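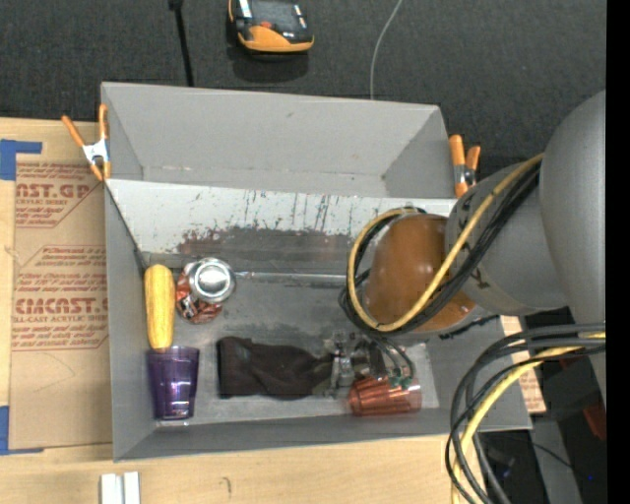 4. Mounting the Revel bench shelf

Read this section through before drilling. The shelf is rated for 70 pounds, evenly spread, when fixed to wall studs. The rating does not apply to drywall anchors.

1. Find two studs and mark the center of each at the planned shelf height.
2. Hold the rail against the wall with the Vaher stamp facing up. Set it level and mark the holes through the slots.
3. Drill the pilot holes. Do not drill through the rail.
4. Start all screws by hand, check the level again, then tighten from the center outward.
5. Hook the brackets over the rail and push down until the tabs click.
6. Lay the shelf board on the brackets and clamp it in place. Drive the short screws up from below, then remove the clamps.

CAUTION: Check for wiring and pipes before step 3.

NOTE: Long screws are for the rail only. Used in step 6, they will come through the top of the board.

NOTE: On masonry walls, use fixing kit 500 (sold separately) and skip step 1.

Wait 20 minutes after leveling the board before loading it if the optional adhesive pads are fitted. Retighten the rail screws after the first month of use. For the drawer unit, go to section 5.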